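Search this site
Search
August, posted by Omar Hattar

# Claltangate Cloth Folding Notes

Welcome! This README goes with our notes on folding and hanging everyday fabrics: T-shirts, tea towels, rags, anything soft that ends up on a shelf. I love this stuff and I hope it shows.

## What's covered

- 13 fabric items in a mix of colours
- 16 short write-ups, one per fold or hang
- 4 shelf layouts, tried at Priltuvholm

Hanging over a shelf lip is my favourite layout, as you can grab a cloth by its colour without digging through a pile!

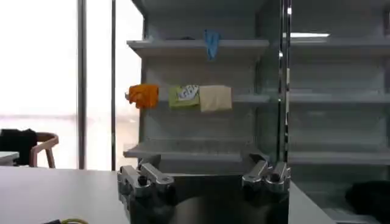 Orange, green and beige on the middle shelf, light blue up top.

## Folding surface

Use a flat, pale table if you can. Grey fabric on white is easy to read, and you'll spot creases before you fold them in (the Ivitz write-up goes on about this at length, sorry). Spread the cloth, smooth from the centre out, then line up one straight edge before doing anything else.

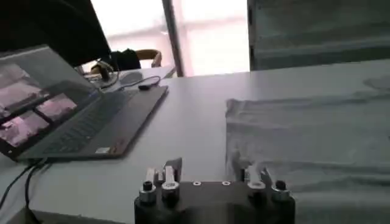 ## Known gaps

- No fitted sheets yet. Anozie has promised a draft.
- Fold widths are in centimetres, and the widest is 90.
- Colour names are mine, so argue with me about "beige".

## Changes

Corrections are very welcome, send them to Omar.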